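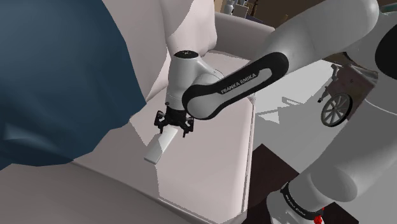

Civic Participation in the Hillelau Region
Second progress report to the Stanciu Fund
Submitted by the Utevora Institute for Public Affairs

1. Purpose of this report

This report covers the second half of the grant period and follows the outline agreed with the Fund in October. It sets out the work completed under the voter information and council monitoring strands, the changes made to the schedule, and the matters on which the Fund's guidance is requested.

2. Council monitoring

Observers attended 25 public sittings of the Hillelau and Hevier councils. A written record of each sitting has been placed on the Institute's website, with every recorded vote listed by member and by party. The Hevier council declined to release the minutes of its budget subcommittee. Nabila Lamrani filed a formal request for them on the Institute's behalf, and the matter is now with the regional ombudsman. Until a ruling is received, the Hevier budget chapter will remain in draft.

Members of both the governing coalition and the opposition were invited to correct the record before publication. Corrections were received from 12 members. Two concerned attendance and the remainder concerned the wording of motions. 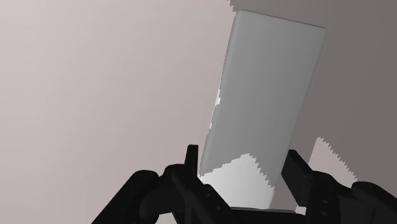 The question of religious and ethnic language in campaign material was added to the monitoring strand at the Fund's suggestion. Radomir Leka reviewed 179 leaflets and posters from the last local election. His working paper finds that appeals to group loyalty were more common in wards with a close contest, and that complaints to the election office seldom received a written answer. The paper is under outside review.

3. Voter information

The plain-language guide to local government was printed in two languages and around 1,000 copies were given out through libraries and union offices. Demand in Hevier was higher than planned. A reprint was paid for from the travel line, as permitted under the grant agreement.

4. Staffing and schedule

Lino Gentile left the project at the end of his contract. Tyyne Honkanen has taken over the public meetings, three of which were moved to the next quarter to avoid the by-election campaign.

5. Decisions requested

The Institute asks the Fund to approve the revised meeting schedule and to confirm whether the campaign material paper may be published before the final report. Questions on the accounts should be sent to Niilo Pitkänen, project director.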